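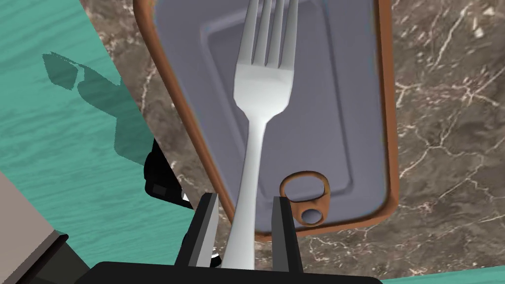
*Issue 28, page 7*

**Do I need a telescope to enjoy the March evenings with Nivier?**

Goodness, no! Bring your own two eyes and a warm hat, and if there's a pair of binoculars in a closet somewhere, bring those too. Etenesh Moges will have the big Holard telescope set up by the gate, and she loves sharing it.
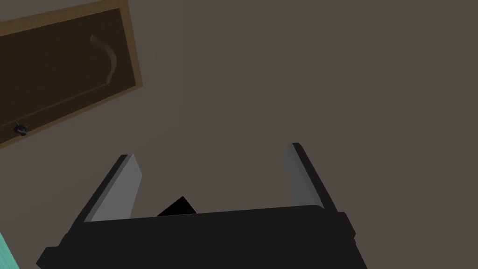

She does ask that you leave your phone in your pocket while you wait, as one bright screen can spoil everybody's night vision for a good long while.

**Will we see Jupiter's moons?**

If the sky is clear, we certainly hope so. They look like tiny stars strung out in a line, and one may be hiding behind the planet (or lost in front of it) when your turn comes. 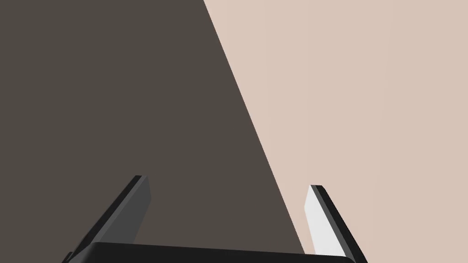

Wait a bit and have another look later in the evening, and you may find they've shifted, which I still find thrilling after all these years.

**How do I find my way from one star to the next?**

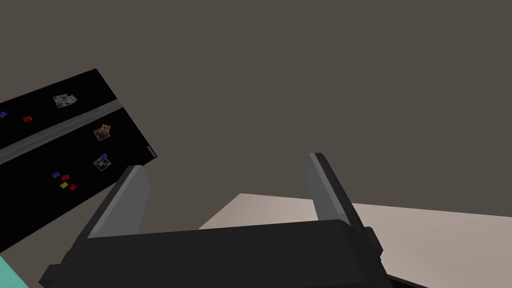

Star hopping starts with something bright, and in March I'd always pick Orion's belt. Follow the belt down and to the left and you'll come to Sirius. For judging distances, your own hand is a fine tool: stretch out your arm, put up two fingers with a gap between them, like the gripper's pair, and step that gap across the sky.

**Who do I call if it's cloudy?**

Fasil Negussie decides by 2 in the afternoon and leaves a message on the club line.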